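Bowl nesting results, and why I no longer trust the 70

grommet_lane
October 20, 2025

Long post, sorry. Since August I've been running the Tandard nesting task on our arm: three ribbed bowls, stack them in size order, go home. The policy was trained on 494 demonstrations, mostly mine, which explains the sighing you can hear on the audio track.

Headline result: 70 per cent success when the start layouts are drawn from the same spread as the training data. Lovely. Ottavio Zanetti put it on a slide before I'd finished my tea.

Then I changed one thing. In training the bowls always started well apart. For the new test set I let them start close together, so that from the fixed camera one can hide part of another. Same bowls, same arm, same policy. 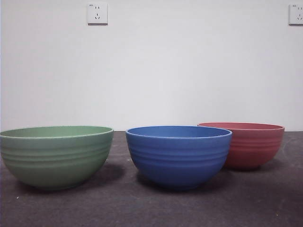

Success on those layouts was 14 per cent. Most of the failures are the same failure: it goes for the half-hidden bowl, closes on the rim of the one in front, and carries that off with great confidence.

My reading is that the policy has learnt "a bowl is a whole ellipse with some colour under it" and has no opinion on what to do with two thirds of an ellipse. Happy to be told otherwise.

pallet_jackdaw
Otherwise: you've changed two things. Closer together also means less room for the fingers. How do you know it can't see the bowl, as opposed to seeing it perfectly well and clouting its neighbour on the way in?

grommet_lane
Fair. I don't, entirely. The logged grasp targets land on the front bowl's rim in most of the bad runs, so it's aiming wrong before it gets anywhere near. But I haven't separated the two properly.

s_halim
Sulastri Halim here, I wrote the Tandard scoring script. Please check which version you're on. The old one counted a run as a success if the bowls ended up nested in any order, and your 70 smells of that.

grommet_lane
Checked. It was the old one. With order enforced the 70 becomes 52. The 14 stays where it is, as there was nothing left to take off. Ottavio has been told about his slide.

pallet_jackdaw
So the drop is a good deal smaller than advertised. I'd still want spaced-out layouts with a card blocking part of the camera's view. Occlusion without the crowding. If it falls over there too, I'll believe you.

torque_and_biscuits
Or add a second camera and get on with your life. We did that on the Rondonuwu rig and the problem went away.

s_halim
It went away from view, you mean. You still don't know what the policy learnt.

torque_and_biscuits
I know it stacks bowls.

grommet_lane
I'm with Sulastri on this, though I'd like it noted that his bowls do get stacked. Card test is next. I've cut one out of a cereal box and it keeps falling over, so give me a few days.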